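Trallby Work Table - Owner's Guide
Section 4: Fitting and Clearing the Top

This section covers the wood-grain top, the edge clips, the grommet and the floor padding. You should have finished Section 3 (frame and posts) before you start. If the frame still rocks when you lean on a rail, go back to step 9 of Section 3 and level it.

You will need:
The tabletop, with the grommet ring taped to its underside
Bag C (edge clips, 40 mm screws, washers)
A Phillips screwdriver
A soft cloth
A tape measure
A second person for steps 2 to 4

CAUTION: The top is heavier than it looks. Do not lift it by the grommet hole. Keep fingers out of the gap between the top and the rail when setting it down.

4.1 Setting the top in place

1. Spread the floor padding first. It goes under the table and out past the frame on all sides, and it's very hard to pull through once the top is on. A few folds won't hurt, but don't leave one where you are going to stand.
2. Stand at one long side with your helper across from you. Lift the top with the grain facing up and the grommet hole toward the back.
3. Lower the back edge onto its supports, then the front edge.
4. Slide the top until the gap to the rail is the same on the left and the right. Measure at the front corners and again at the back.
5. Start all the 40 mm screws from underneath by hand, with a washer on each. Tighten them only when every one has caught.

Note: The screws are sized for this top. If you are reusing a Mokoena top from an older table, use the screws that came with it. Ours may come through the surface.

6. Press the black grommet ring into the hole from above. It should sit flush. If it stands proud on one side, take it out, turn it a quarter turn and press again.

4.2 Edge clips

The small metal clips hold a sheet, a mat or a paper liner flat against the top. They can also stay on with nothing under them.

7. Put one clip at each front corner, just in from where the edge starts to round. On the rounded part they slip off.
8. Push each clip on until it stops. Don't use a hammer.
9. To take a clip off, pull it straight out from the edge. Twisting it will mark the wood finish.

CAUTION: Clips have thin edges. Watch your sleeves and forearms when you reach in from the front.

4.3 Working with small items

The top is meant for light handwork such as sorting, opening and packing small goods. The finish is smooth and small packages slide on it easily. That suits most jobs, but it takes some getting used to with crumpled wrappers and anything round.

10. Keep the item you are working on near the front, between your hands. Leave the area by the grommet open.
11. Set lids and clear plastic pieces down where you can find them again. Clear lids almost disappear against the pale surface, and Anitha Shenoy in our service office hears about lost ones more than any other part of the job.
12. Bring cables off the nearest edge or down through the grommet. Leave enough slack that nothing pulls when you reach across the top.

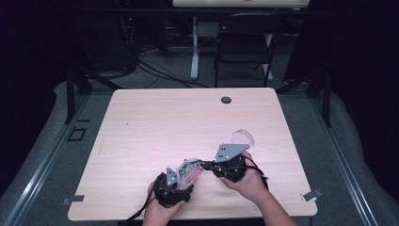

13. When you finish with an item, move it off the top before you start the next. Wrappers and loose lids pile up quickly, and they are the usual cause of scratches once something heavy gets set down on them.
14. Do not let cables hang where a foot can catch them. Gather any extra length and tie it to a frame post.

Note: The evenly spread load limit for the top is 40 kg. Do not sit or stand on it, and do not use it as a step to reach the upper frame. A folding chair is fine beside or behind the table as long as its feet are flat on the floor.

4.4 Cleaning and small marks

15. Clear the top and take off the clips.
16. Wipe along the grain with a damp cloth, then dry it right away. Water left at the grommet will work its way under the ring.
17. For sticky spots, use a drop of dish soap in warm water. Don't use solvent, scouring pads or anything with bleach in it.
18. Small dark marks may be dirt or may be damage to the finish. Try the soap first. If the mark stays and you can feel it with a fingernail, fill it with the Kiline wax stick, light shade, and buff it with the soft cloth.

The wax stays soft for a few hours. We suggest doing it at the end of the day and leaving the top bare until morning.

Shake the floor padding out outdoors or vacuum it with the brush head. It is not machine washable. Older padding supplied by Astitz can be washed cold, but check the tag - some of it shrinks.

4.5 Regular checks

Once a month, or after moving the table:
Check that the screws under the top are snug. Do not overtighten.
Press on each corner in turn and listen for a click. A click means a loose support.
Look at the clips. Replace any that have opened up and no longer grip.
Check that the padding has not crept up against the feet of the frame.

4.6 If something isn't right

The top slides when pushed.
One or more screws have missed their holes. Loosen all of them, line the top up again and repeat step 5.

The grommet ring falls through.
The ring is cracked, or it belongs to the smaller top. Order part 255.

A clip won't go on.
Check for a screw tip or a bit of packing foam on the underside of the edge. If the edge is clear, try the other clip. They are the same part.

The top sits lower on one side.
Recheck the frame feet (Section 3). Do not put card or folded paper under the top to make up the difference.

The padding bunches up when you stand on it.
Pull it out flat from the back of the table, working toward the front. You shouldn't need to remove the top.

Spare clips come in bags of 7 and can be ordered as part 600. Address parts requests to Bongani Cele at the parts desk and give the number on the label under the front rail. Tops bought before May take the older grommet ring, so include a photo of the hole if you are unsure which one you have.

Continue to Section 5, Moving and Storing the Table.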